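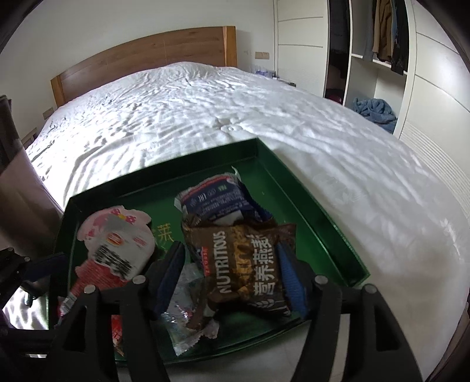
August, notebook, tracking and labels

Continued with the bedroom set, the one with the snack wrappers in the green tray. Goal of today: find why the pose estimate jumps when the tool is over the bed.

Replayed 27 episodes through the Cudus tracker with default settings. Feature count falls strongly over the white duvet. In the worst episode it goes from 689 points to 253 in a few frames, and then the trajectory makes a step to the side. The headboard and the wardrobe grooves give good points, the duvet gives almost none.

Second problem, the mask. Our static mask covers the black arms but not the blue finger pads, so the tracker takes points on the pads and also on the wrappers. These move together with the camera and pull the estimate toward zero motion. I made the mask bigger and added the tray region by hand for one episode. The step became smaller but did not disappear.

Changed in the config:
mask_dilate 8 -> 14
imu_weight back to default (my old value was wrong, sorry to who used it)
keyframe window 100

Segmentation in Marty: the silver foil is often merged with the brown "NUTRITIOUS" pack. I corrected the labels manually. Reflections on the tray wall also get their own segment sometimes, I don't know yet how to filter them.

To do: run the same config on the Trernitz kitchen set, ask at Brarkel if their fisheye calibration is newer than ours. Old results are kept in the folder before_mask.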